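How to Copy Your Old Photos Before You Give a Computer Away

My neighbor Leidy Flores nearly donated a computer with every picture of her kids still on it, so I promised I'd write this down for everybody. Pour yourself some coffee first, it's a slow job (but a nice one!). Start by making a folder called Keep on an outside drive.

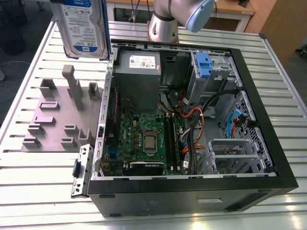

Now go hunting. Look in Pictures, then Desktop, then Downloads, and please don't skip the email attachments. I found 91 birthday photos in a folder named Misc, bless me. Copy everything over, open a few to be sure they look right, and make a second copy for a relative to hold on to.

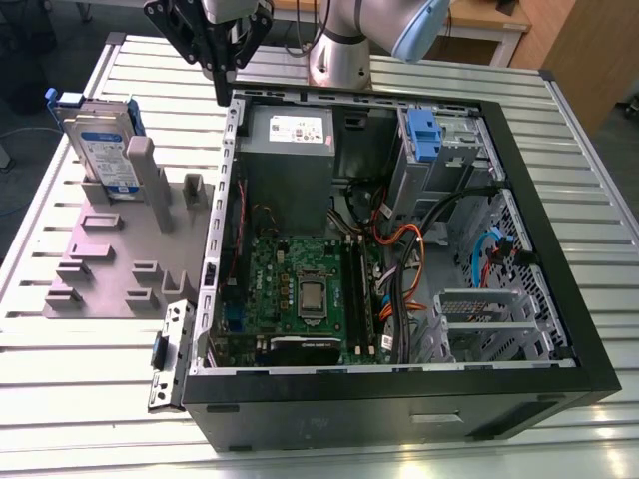

A Dell desktop with the side panel off.

Sort later, on a rainy day. I name my folders by year and then by event, going back to 2000, and I still have September to finish.

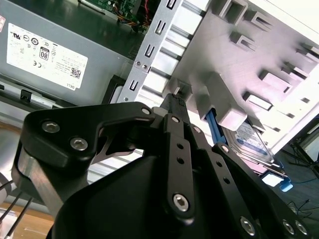

When both copies open fine, sign out of your accounts and erase the old drive using the reset option in settings.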